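The Lamp at Brestside

Nia Edwards had been at the Brestside workshop for ten days when Müzeyyen Tekin gave her the lamp to look after.

It was an ordinary table lamp with a white shade, and it had come in with the things from the Msimang house. There were boxes of those things on the shelves by the door, and more boxes under the stairs, and a wardrobe nobody had found a key for. The family wanted everything checked, cleaned and listed by the end of the month. After that some of it would go to the daughter in Leeds and the rest would be sold.

"It only needs a wipe and a new plug," Müzeyyen said. "Don't spend the afternoon on it."

Nia spent the afternoon on it. She took the shade off and went over it with a soft brush, working from the top down as she had been shown. She cleaned the metal arm with a cloth and then with a second cloth, and she put the new plug on and took it off again when she saw she had left too much bare wire. At half past four she switched the lamp on, and it worked. She wrote it in the book.

The book was a thick one with a green cover. Everything that came into the workshop was given a number and a line. The lamp was 897. Above it was a biscuit tin of buttons, and above that a pair of brass candlesticks that Müzeyyen said were not brass.

"When do we get to 900?" Nia asked.

"Tomorrow, if you stop cleaning that lamp."

They worked in caps and masks when there was dust, and with the Msimang boxes there was always dust. It was a fine grey sort that got into the sleeves and the tea. Old Mr Msimang had kept his papers in the loft for most of his life, with the rest of the house slowly moving up there to join them. Müzeyyen had a cough every winter and blamed it on other people's lofts. She had worked at Brestside since it was a furniture repairer's, before the Dremard people bought the building and put in the new lights. She did not think much of the new lights.

"You can't see a scratch under them," she said. "They come from everywhere. You want a light that comes from one side."

So the lamp stayed out on the long table by the brick wall, where it should not have been. Things that had been entered in the book were supposed to go straight on the finished shelves. Nia knew this, and Müzeyyen certainly did, and neither of them moved it.
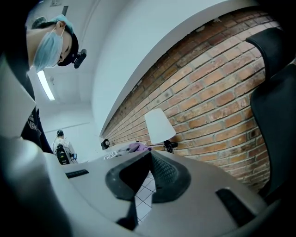
At the long table, cap and mask on, with the lamp back by the wall.

The next morning they started on the box marked KITCHEN, which had nothing from a kitchen in it. It had school reports, a bicycle bell, a bundle of letters in a rubber band that broke as soon as Nia touched it, and a great many photographs of the same dog. Under these was an envelope with the name of a shop on it, Wurkedix, and an address in a street that Müzeyyen remembered.

"They sold lighting," she said. "Lighting and fans. It was next to the chemist."

There was a receipt in the envelope. It was for one table lamp, and on the back someone had written in pencil: For E., so she can see to sew. July.

There was no year. Nia turned it over and then back again.

"Who's E.?"

"I've no idea. The wife was called Rose."

"The daughter?"

"The daughter's Patricia."

Nia looked across at the lamp. There was nothing to say it was the same one. A house could have any number of lamps in it over fifty years, and this one might have been bought long after the shop had gone. She said so, and Müzeyyen agreed with her. Then Müzeyyen went and turned it over to see if there was a label underneath. There wasn't.

They put the receipt in a clear sleeve and entered it in the book as 898, one receipt, Wurkedix, with pencil note. Müzeyyen read the line through and said it was fine. The dog photographs went in together as 899.

At dinner time they took their caps off and sat on the back step with their sandwiches. It was cold but dry. Nia had been thinking about the sewing.

"There was that tin of buttons," she said.

"Everybody's got a tin of buttons."

"I know. I'm only saying."

Müzeyyen ate her crusts first, and then the middle. She said that when she first came to the workshop she used to make up a story for every single thing. There had been a chair with one arm worn down, and she had decided it belonged to a man who leaned over to listen to the radio. She had told the owner this when he came to collect it. The owner said the cat did it.

"Were you embarrassed?"

"A bit. He gave me over the price, though, so he can't have minded."

In the afternoon the telephone rang, and it was Patricia Msimang, wanting to know how they were getting on. Müzeyyen told her that they were well into the boxes and that the wardrobe was still locked. She listened for a while and wrote something on the edge of a newspaper. Nia carried on emptying the box and tried to look as if she was not listening.

"One other thing," Müzeyyen said into the telephone. "We've a receipt here for a lamp. It says it's for E. We wondered if that meant anything to you."

There was a long gap. Nia could hear the voice at the other end start and stop.

"I see," Müzeyyen said. "No, no, take your time."

When she had put the telephone down she went to the sink and washed her hands, which were clean.

"His sister," she said. "Esther. She lived with them when Patricia was very small, in the back bedroom. She took in sewing. Patricia had forgotten her having a lamp at all, and then she said she could remember lying in bed and seeing the light under the door, and hearing the machine going."

"Is it this one?"

"She can't say. She thinks the shade was white. But she was three or four, and it's a long time ago."

"What happened to Esther?"

"She got married and went to Canada. She had a good life, by the sound of it. She sent a parcel every Christmas." Müzeyyen dried her hands. "Patricia wants the lamp kept back from the sale, and the receipt with it. And the buttons."

"I never said anything about the buttons."

"I did. You were dropping things in that box, you didn't hear me."

Nia fetched the green book. She turned back to 897 and wrote *keep for family* in the end column in small letters, and did the same for the receipt. Then she went up to the biscuit tin and wrote it there too. Müzeyyen stood behind her and watched, and did not say anything about her handwriting, as she usually did.

There were still four boxes to go, and the ones under the stairs after that. The man from the saleroom had said that the whole lot might make 2,000 on a good day, with the wardrobe, if anyone could get it open. Müzeyyen had written to him to say that it would now be a little less.

They put clean caps on and opened the next box. It was marked LOFT MISC. and it was heavier than it looked, and they had to carry it to the table between them, with Nia going backwards. The first thing out was an iron. The second was a cloth case with a zip, and inside that was a pair of dressmaking scissors wrapped in a duster.

Nia held them under the lamp and tilted them. The blades had been sharpened a good many times – they were narrower towards the points than they ought to have been – and there was some ribbon tied round one of the handles.

"Don't," said Müzeyyen.

"I wasn't going to say anything."

"Just put them in the book."

Nia put them in the book. They were number 900, one pair scissors, worn, with ribbon. She left the end column empty, and then she looked at Müzeyyen, who was unwrapping the iron and had her back to her.

"Shall I ring Patricia?" Nia asked.

Müzeyyen set the iron down and folded its newspaper in half, and in half again.

"Ring her after five," she said. "She'll be home from work by then. And see if she knows anything about that wardrobe key."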